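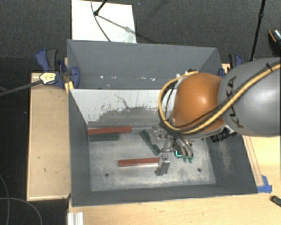 Last edited 25th June, 3 answers

Storing long bars in a divided metal bin — which side do they go in?

I help keep a shared workshop tidy and we've got one of those big dark gray open bins with a divider running the long way, so you get a narrow compartment on one side and a wide one on the other. Right now the red and green bars all live in the wide side and they never stay lined up. A couple end up more or less parallel against the left wall, one goes off on a diagonal, and one always seems to have an end sticking up a bit.

I'd love to have red in one place and green in another so people can grab what they need without rummaging. But if I put one color in the narrow side, will it be a pain to get them out again? Also the floor of the bin is already pretty scuffed and I'd rather not make it worse. I have 24 bars total once everything is back from the other bench, and I don't want to spend a ton on this. The bin came from Trevomex in February and it's too late to swap it.

Answer 1 (accepted)

I had nearly the same setup and went back and forth on it for weeks! Here's where I ended up. Use the narrow side for whichever color you reach for less. Long things behave themselves in a narrow slot — they can't turn sideways, so they stay parallel whether you're careful or not. The wide side is where they wander, so that's the one that needs help.

For the wide side I cut a strip of stiff foam and wedged it in lengthwise to make a second, lower divider. Measure your bin first, please. Mine was 900 mm long inside and I cut the foam at exactly that, and then it bowed in the middle and popped out every time someone bumped it. A hair shorter and a couple of dabs of removable putty did the trick.

Getting bars out of the narrow side is okay if you don't fill it to the top. Leave enough room for your fingers on both sides and lift one end first. If your hands are big (mine are), put a little block under one end of the pile so there's always something to grab.

As for the scuffs, I put down Ongart drawer liner, the thin ribbed kind. It slides around a bit until there's some weight on it. I wouldn't worry much about the marks that are already there, it's a parts bin.

Answer 2

just stand them up in a bucket

Answer 3

Agree with the first answer on the narrow side, but I'd skip the foam, it sheds and the crumbs get everywhere. We use the plastic rails from Sodevach, item 208 in the old catalog, not sure if they renumbered them. They clip over the edge and hang down so nothing has to be glued.

One more thing, put a strip of colored tape on the rim of each compartment, red and green. We did this at Bakach and people put stuff back in the right place maybe four times out of five, up from pretty much never.

Comment from the person who asked: Went with the liner and the tape for now, will try the rails if the green ones keep drifting. Thanks! The bucket fell over.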